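Handout 3: Fixed and Variable Costs

Fixed costs stay the same whatever the output. Rent and insurance are the usual ones. Read chapter 2 before the seminar. 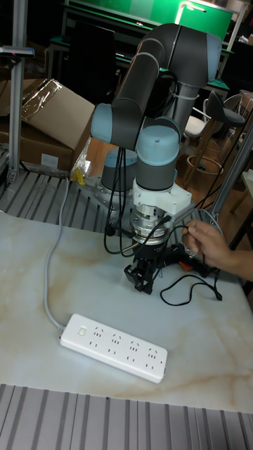
Fig. 1. Robot arm with gripper; a hand holds the cable.

Variable costs rise with each unit made: materials, packing, hourly wages. Add both to get total cost. 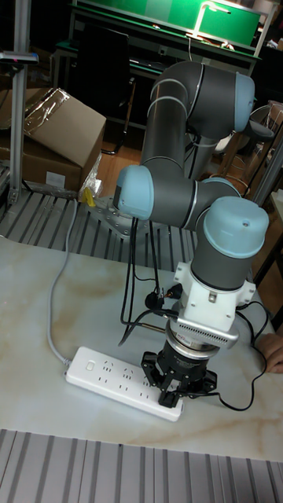

Fig. 2. Arm lowered toward a power strip.

Average cost is total cost divided by units. It falls at first as rent is spread over more units. Problem set: questions 1 to 8, due to Indira Achari.

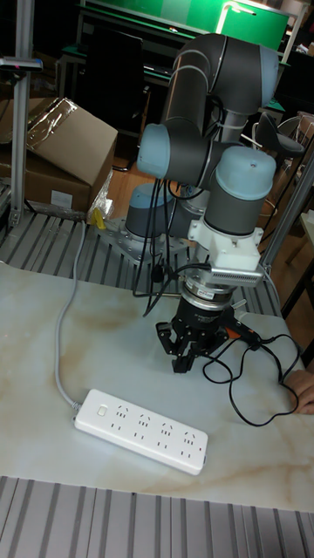 Grurthorpe, 2021-09-07

Correction to the August version: in the Veton bakery problem, rent is $10 per day. Redo part 2 with that number.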